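4.2 Tidying Task: Woven Tissue Box

Household chores remain difficult for the Prakia system. Flat, rigid items are handled reliably; woven items with lids and compartments are not. Complete this section before attempting unattended operation.

1. Place the box on a clear part of the table, away from potted plants.
2. Hold one gripper in each hand, with the marker cubes facing up.
3. Grip the woven edge with both finger pads and lift slowly.
4. Set the box down, then repeat the task until 100 demonstrations are stored. 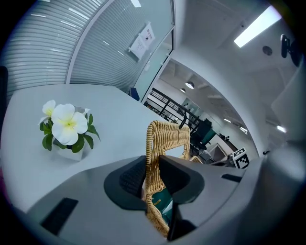
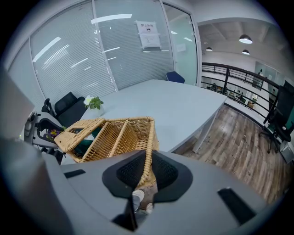
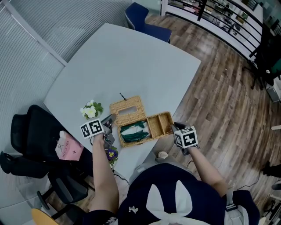

Figure 4-2. Hand-held gripper work with the woven box.

NOTE: Demonstrations recorded before July must be converted in Lenden — see Section 2.

CAUTION: Do not squeeze the weave. Strands may catch on the pads.

The system does not yet replace a person for this chore. An operator must remain within reach at all times.

Revised December 14, 2018. Approved: Qistina Menon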